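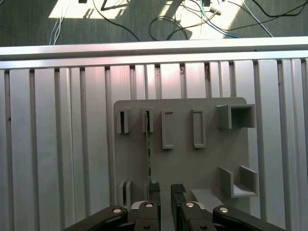 Stiltar register: interim report to the Grenier Fund

11/7/22 | By the Stiltar project office, Suneck

Filed under: Grants in progress, Diplomacy and public office

Print this page | E-mail this page

The Fund asked for a plain account of what its money has bought so far. Stiltar was set up to build a public register of the paid work former ambassadors take on after they leave the service, with the rules that applied to them and any advice they were given before taking the job. The register exists and can be searched. Whether it tells anyone very much is a harder question, and the answers in our application were more cheerful than the ones we'd give today.

Entries

We now hold entries for 19 former heads of mission. The application said the first year would be spent on collection and the second on analysis, as if collection would at some point be done. It won't be. Appointments are announced late, or by the employer only, or in a biography at the bottom of a conference programme. For eight of the 19 we have a job title and an employer but no start date that we'd be willing to defend if challenged. Those entries carry a note saying so. We considered leaving them out and decided that a gap in the list would mislead people more than a gap in a field.

The official advice letters, which we expected to be the backbone of the whole thing, are thin. Most say that the applicant should not draw on privileged information and should wait a while before lobbying former colleagues. It is very hard to see how anyone would know if that had been ignored. We have found no letter that describes a check being made afterwards. That may mean checks are made and not written down, but we wouldn't put money on it.

Information requests

Three requests went in over the period. One was answered in full and told us what was already on the department's website. One was refused on grounds of cost. The third came back with so much blacked out that we can confirm the existence of a meeting, and that it had an agenda. We have asked for a review of the second and are drafting one for the third. Past experience doesn't encourage us, and the Fund shouldn't treat a review as likely to produce documents before the final report.
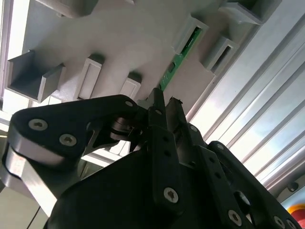 The refusal on cost does raise a point we'd like the Fund to think about. We were told that finding the records would mean searching by hand because appointments are not held in one place. If so, the department can't easily tell who is bound by what either. We put this in a follow-up letter and got an acknowledgement.

Ivanov database

The search software is a licensed copy of Ivanov, chosen because it was cheap and because we were shown a demonstration in which it matched the same person across differently spelt records. On our own records it does this badly. It merged two people with similar surnames who had served in different decades, and the mistake was spotted by a reader before we saw it ourselves. The entry was corrected that day and an apology sent. Matching is now done by a member of staff, with the software used for storage and search. This is slower, and it isn't what we costed. We don't recommend renewing the licence on the present terms.

Use of the register

The site had 1,000 visits in its first month. We mention the figure because the grant agreement requires it, and would ask that it isn't quoted elsewhere. A good share of the traffic came from our own office, from people we had written to, and from automated services. Two local papers have used the register in stories. Both would probably have run without us, though one took a date from our page and got it right, so there is that.

The public meeting in Suneck was lively and not very useful. Most of the discussion was about whether former ambassadors should comment on the governments they once dealt with, a subject on which people have strong views and on which the register has no information at all. We can record that someone sits on a board. We can't show that a newspaper interview was given with the board in mind, and several people left annoyed that we wouldn't say so. 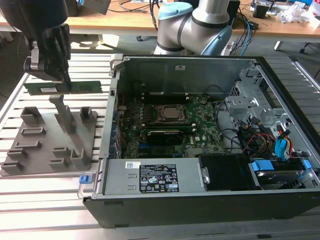
We have since rewritten the front page to state what the register doesn't cover. It doesn't cover unpaid roles, speeches, or opinions. It doesn't allege wrongdoing. Legal advice on this wording used more of the budget than planned, and we have met the difference from the travel line, which was mostly unspent.

What we will do next

Chase start dates for the incomplete entries. Finish the review letters. Write to each person listed and offer them a chance to correct their entry, something we should have done before launch and didn't. Move off Ivanov if a replacement can be had within the existing budget.

The application also promised a ranking of departments by openness. We would like to drop it. The numbers are too small, and a ranking would be reported as though they weren't. If the Fund wants something in its place, a short paper on the advice letters could be ready by November.

Spending is within the total, with the changes between lines set out in the attached table. A decision on the ranking is the only thing we need from the Fund at this stage.

Print this page | E-mail this page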